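Unglazed teapots: does "one pot, one tea" matter?
Tea & Coffee Things > Pots, Cups and Kettles
Page 1 of 1

grendcombe_gaz
Tuesday, 19:14
I have given in and acquired a clay teapot. Round, orangey-brown, squat little body with a stubby spout and a knob on the lid. It came via my aunt, who had it from a shop in Tistidwood and never used it because she "didn't want to spoil it".
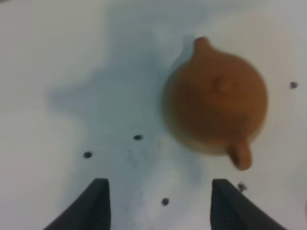
Questions, then. Do I boil it before first use, or just rinse? And do I really have to choose one tea for the rest of its natural life? I drink breakfast tea in the morning and whatever is nearest after that. I feel I'm being asked to get married.

kettle_of_fish
Tuesday, 19:31
Rinse with hot water, no soap, ever. Then yes, pick one. Clay takes up the flavour. I had one I used for smoky tea and it was smoky tea until the day I dropped it.

Hivstead Hattie
Tuesday, 19:52
Oh here we go. I have put everything through mine for years, mint included, and it tastes of whatever I put in it. If you can pick out last week's Assam in this week's green you should be working for the police.

kettle_of_fish
Tuesday, 19:58
Mint?? In clay?

Hivstead Hattie
Tuesday, 20:01
Mint. In clay. With the lid on.

EuanUrquhart
Tuesday, 20:20
You're both a bit right. Depends on the clay and how hard it's been fired. Fill it, leave it on a dry plate overnight and see whether the outside goes damp. If it does, stick to one kind of tea. If it doesn't, do as you like and let Kettle sulk.

More to the point, what does it hold? There's a big difference between a 400 ml pot and a 600 ml one if you're pouring for two.

grendcombe_gaz
Tuesday, 20:47
Just measured with the kitchen jug. 400 to just under the lid. It pours well, but hold it level or the lid starts thinking about leaving.

I've set it up with a pale saucer under the pot and a couple of plain white cups on saucers of their own. My other half says white cups with an orange pot look like a dentist's waiting room.

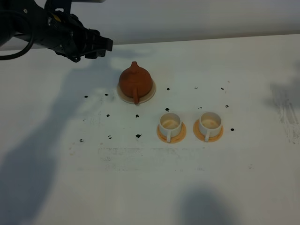
I did look at matching clay cups but the cheapest ones locally were from Gazi and they wanted more for two cups than I'd spend on a chair. So white it is, unless anyone has strong feelings, and I've read enough of this board to know someone has.

Ffion Jenkins
Tuesday, 21:05
Strong feelings reporting for duty. Keep the white cups! You can see the colour of the tea, and with a new pot that's how you learn your timings. Mine went from weak to creosote in the space of a phone call, and I only noticed because the cup was white. I start at 3 minutes now and look.

Saucer under the pot is sensible too, they all dribble a bit. Yours will. Give it time.

kettle_of_fish
Tuesday, 21:11
Agree on the white cups. Still upset about the mint.

grendcombe_gaz
Tuesday, 22:36
Pot is filled and sitting on a plate for Euan's overnight test. I have been told I'm not to get up and check on it.

Hivstead Hattie
Tuesday, 22:40
You're going to check on it.

grendcombe_gaz
Tuesday, 23:02
Dry so far.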